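I've been using Vurside for almost five months now to plan our server room automation, and I have opinions! It's a planning package - you lay out your room in simulation, drop in arms, posts and racks, and it keeps a running budget on the side while you shuffle things around.

First, the good. The reach check is great. I had a Birkurholm arm penciled in (pricey, and I'd pretty much talked myself into it) and Vurside showed me a shorter one from Fodor would get to the same rack handles if I moved the post closer. I tried it on a rack with equipment up high and another unit down near the base, which is the layout that worries me most. Setup took me 45 minutes, coffee included.

The bad: the price list is clunky. Mounting posts and base plates don't get added to the total unless you tick a box on a different tab, and I missed that twice. Exporting a quote sheet is slow too - mine had 64 lines and I went and made lunch. The Iston add-on for cable costs is another $200 a seat, and I'd skip it unless you're doing more than one room.

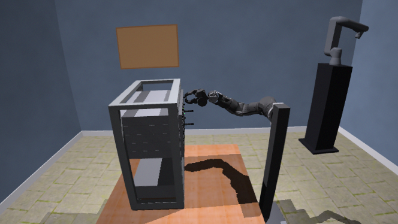

Should you buy the planner before you've picked an arm? Get it first, because the layout decides how much reach you need, and reach is where most of the money goes.

Four stars from me. I'd give it the fifth if they fixed that tick box.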